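A **stockroom counter** is a long work surface at which goods are sorted, checked or packed before they are put away or sent out. It is found in the back rooms of shops, in small workshops and in repair businesses. The top is usually set at standing height, and people work from one or more sides of it.
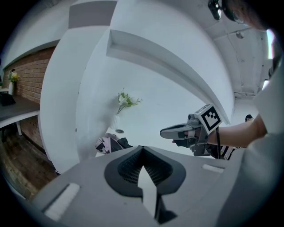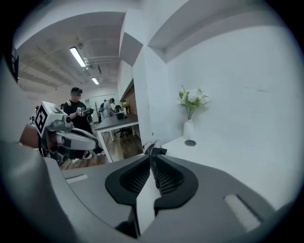

## Layout

Most counters of this kind are placed so that a person can reach the shelving without walking far. Small parts are kept at one end and larger goods at the other. Where several people share the room, a clear path is left behind each working position. A coat rack is often kept at the far wall so that outdoor clothing stays off the work surface.

Ravindra Singhal, in his handbook *The Back Room*, separates counters into fixed and movable types. Fixed counters are fastened to the wall and can carry heavier loads. Movable ones have locking wheels and are used in rented rooms, where drilling is not allowed.

## Shelving and light

A ledge or shelf above the work area holds items that are needed several times an hour, such as tape, labels and markers. Heavy items are stored below. White walls and ceilings are common in these rooms as they spread daylight from the windows and make small print easier to read. Pipes and conduits may be left exposed overhead, which keeps them easy to repair.

## Use

Work normally starts with clearing the top. Goods are then brought over in batches. At the Skelby depot in Rutitz, a batch is limited to 19 small items, and anything left over waits for the next one. Wrappers and scraps go into a bin at the end of each batch. Meenakshi Tomar, who managed the depot, also introduced a full clearing of the counter every Monday.

## Variants

The Jelar counter has a raised lip along the back edge to stop small items from rolling off. The Szekeres counter is narrower and was designed for corridors. It has three drawers under the top and is 100 centimeters high.

## See also

- Packing table
- Workbench
- Wall shelf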